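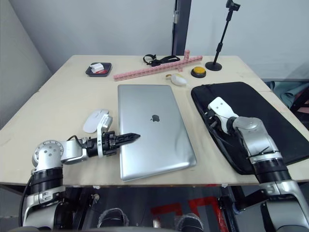 Silver laptop and white wireless mouse on a light-coloured wooden table.

Dellavton Meeting Table

The Dellavton is supplied by Sivik to libraries, schools and council offices. Each top is finished with a clear matte oil and may be re-oiled on site. Colour varies between boards.

Seats: 7
Warranty: 15 years
Length: 3000 mm
Delivery: 2 cartons, Kekana depot

Trade enquiries: Fouad Sabbagh, Contract Furniture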